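**Thread: Strata wants to ban cooking smells (yes, really)**

**sketorside_sal** · 2025-05-23

Notice in the lift this morning. From the end of May, residents of the Flelberg building are asked to "refrain from the preparation of strongly odorous foods after 5 pm". That would be dinner, then. My plan is to eat cold toast on the balcony until the smoke rule catches up with me. Has anyone in Rallville fought one of these?

**mulga_bill**

It's only "asked". Ours asked us to stop hanging towels over the railing and the whole western side still looks like a caravan park. File it under recycling and put the onions on.

**Tak_Attack**

Unpopular opinion: I'm with the strata. I live above a bloke who does salted fish at 10 at night. My doona smells of it. My good coat smells of it. At work I am known for it.

**sketorside_sal**

Sympathies to your coat, but a smell in a corridor is what you get for living in a corridor. My grandmother raised a family on belacan and no one drafted a by-law.

Anyway, I've been cooking with the lid on like a good neighbour, for all the thanks I'll get.
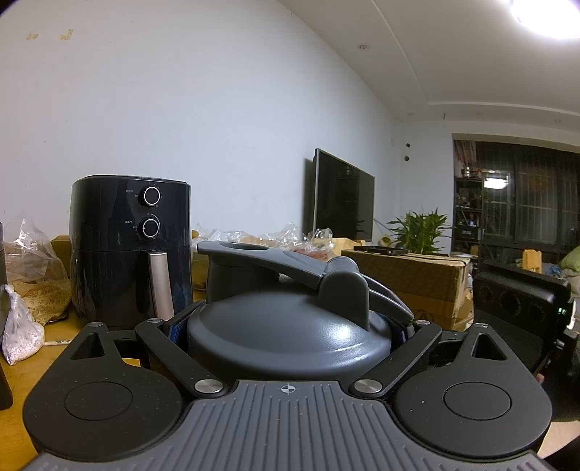
Rizal Manurung reckoned the notice isn't worth the sticky tape: if it never went to a vote at a general meeting, it's a wish with a letterhead. He'd ask for the minutes, in writing, and then enjoy the silence.

**sketorside_sal**

Minutes requested. The managing agent's reply says my enquiry is number 484 in the queue. For a building with 14 floors that's quite an effort.

**Tak_Attack**

Rizal's right about the vote, wrong that it ends there. Ours went to a vote and passed, and the salted fish carried on regardless. What I want is the exhaust fixed. The ducts on our side share a shaft and it all comes back out through my bathroom. I've been saying this for two years.

**mulga_bill**

So your argument is with the ducting and you're voting against the fish.

**Tak_Attack**

The fish is easier to find.

**sketorside_sal**

Tak, if you put the shaft up as a motion I'd back it in our building too. Same builder, same bathroom fan that sounds like a ute in second. I'd even keep the prawn paste to weekends while they're up there.

**Tak_Attack**

Lunchtimes only and you've got a deal.

**sketorside_sal**

Lunchtimes and public holidays. Drafting it tonight, after the curry.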